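Keeping Household Medical and Benefit Records for a Health Rights Claim

Most tenants' advice desks and legal clinics see the same problem with claims about access to care, disability supports or unsafe housing. The grounds are often sound and the paperwork is in a kitchen drawer. The tips on these pages cover the drawer. They do not cover the law, which differs by province and changes often enough that a printed page is a poor guide to it.

Start with one box

Use a rigid file box with a lid that closes fully. Cardboard is acceptable in a dry cupboard, but not under a sink or on a basement floor. Inside, keep four hanging folders: decisions, correspondence, receipts, and the log. Resist adding a fifth for miscellaneous items. A paper that fits none of the four usually belongs in correspondence.

File by the date printed on the document. If it carries no date, pencil the date of receipt in the top right corner and circle it, so that anyone reading later can tell your date from the sender's. Do not use ink on an original.

Keep envelopes. Appeal periods commonly run from the date of a decision or its delivery, and a postmark may be the only evidence of a letter that arrived late. Clip the envelope behind the letter. Staples leave rust marks and have to be pulled for every scan.

The log

A log is a bound notebook with numbered pages. Loose-leaf is easier to tidy and for that reason easier to challenge. Each entry takes one line where possible: date, time, office called, name of the person reached, what was asked, what was answered. Where a name was refused, write "name refused". Where you were on hold and the line dropped, write that too, with the length of the hold.

Write the entry the same day. Corrections are made with a single stroke through the error and your initials beside it. Correction fluid has no place in a log. 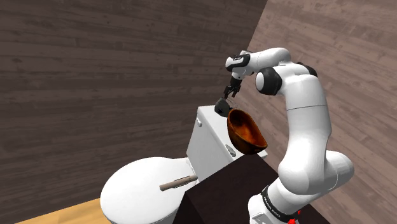 Page 32

For repairs and accessibility requests inside the home, such as grab bars, a raised toilet or a walk-in shower, give each request its own page. Copy the wording of the written request at the top, exactly as sent. Record every reply beneath it. Measurements should be in millimetres, taken twice, with the tape positions noted – "floor to top of seat" is useful, "seat height" is less so.

Vasco Falcão, who ran the Thursday records table at the Platville legal clinic, had people rule a margin down the left side of each page and write in it only the folder where the matching paper could be found. It takes a minute a page and saves a good deal of digging at a hearing.

Receipts

Thermal receipts fade. Photocopy them in the first week and file the copy in front of the original. Store originals away from plastic sleeves made of soft vinyl, which can lift the print; polypropylene is fine. Pharmacy printouts for the full year can be requested at the counter and are easier to read than a stack of slips. Check the printout against the slips before discarding anything.

Mileage to appointments goes on a separate sheet: date, starting point, destination, odometer at each end, parking. Fill it in at the car.

Scanning

Scan at 300 dots per inch, in colour if the page has any stamp or highlighting. Name files with the year first, then month, day, sender and a short subject. Keep 2 copies, one of them outside the house. A memory stick at a relative's place will do. Open a few files from each copy every October to confirm that they still read.

Lending the file

Never hand over the only copy. If an office insists on originals, ask for a signed list of what was taken and file the list under correspondence. Numbering the pages in pencil before they leave makes a missing sheet obvious on return. For a file of more than 25 pages, put a contents sheet at the front – handwritten is fine, provided it is legible.

Last checked Mon 18 August. Storage materials and care are continued in the next section.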